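Film plastic drop-off: what the Lukside line accepts from November

The Lukside sorting hall will take polyethylene film as a separate stream starting in November. Until now film has gone into the residual bin, where it wrapped around the disc screens and stopped the line an average of 11 times a month. Each stop requires a lockout and hand cutting.

Film must be kept out of the curbside cart. It is collected only at the Stullia and Elto drop-off points, in the clear-lidded containers next to the cardboard compactor. Both points are open until 6 p.m.

Accepted: grocery bags, bread bags, dry cleaning film, pallet wrap, and the outer wrap from paper towels and bottled drinks. Resin codes 2 and 4 only. Paper labels up to the size of a hand may stay on. Remove tape, receipts and zip closures.

Not accepted: chip bags, frozen food bags, cling film, bubble mailers with a paper face, silage wrap, and any bag marked compostable or biodegradable. Compostable film has a different melting range and leaves gels in the pellet. A small share of it is enough to downgrade a whole bale.

Material must be dry. Moisture is measured on arrival with a probe, at three depths per load. Loads that fail are spread under the canopy and measured again the next morning. Business customers with failed loads pay the handling charge shown on the current rate sheet.

During the trial at Stullia the drop-off point collected 517 bags of film, which were opened and sorted by hand. The main contaminant was multilayer food packaging, followed by polystyrene foam. Results by category are posted on the board at the Elto gate.

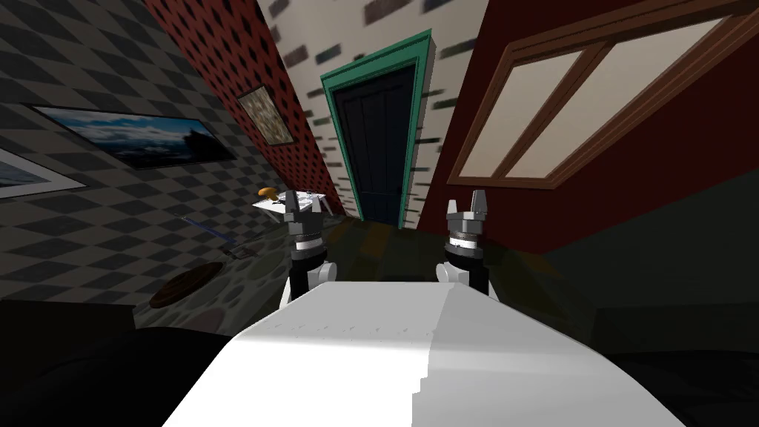
Bales are pressed to a target weight of 900 pounds and tied with galvanized wire. They are stored indoors, off the ground, and shipped to the Liu plant, where the film is shredded, washed in cold water and extruded into pellets. The pellets go mainly into trash bags and drainage pipe. Food contact use is excluded under the purchase terms.

Businesses bringing pallet wrap should keep colored and clear film in separate sacks. Mixed sacks are graded as colored. Stretch film on cardboard cores is accepted once the core has been removed, and the cores can go in the cardboard compactor.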